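Minutes of the data collection meeting, Standulero project
18 Oct 2022
Present: the recording group, the training group, one guest from De Smet

1. Minutes of the last meeting
Accepted with one correction. The number of episodes in the April set is 2000, not 2200.

2. Progress of the flower task
The recording group reported 121 new demonstrations of placing artificial flowers in the vase. Of these, 22 were rejected at review. In most rejected cases the operator made a long pause before grasping the stem, and we do not wish the model to learn this pause. The full set for all table tasks is now 3441 episodes. 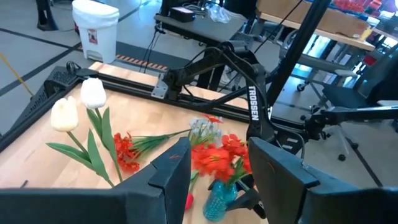 The training group asked for more variety in the start positions. At present the flowers are too often laid down in the same order, and the policy from last week reached for the same place on the table even if no stem was there. It was agreed that the operators will change the order of the flowers before every episode and write it in the log.

3. Labels
Rastden delivered the new labeling tool. It works well, but the words "pick" and "lift" are still used for the same motion. Decision: only "pick" will be used from now on. Old labels will be corrected by the training group.

4. Storage
Brillar can keep our recordings until the end of the project. The question of the second copy remains open.

5. Other matters
The guest from De Smet asked if failed attempts are also kept. They are kept in a separate folder and are not used for training at the moment.

Next meeting: same room, after the next training run is finished.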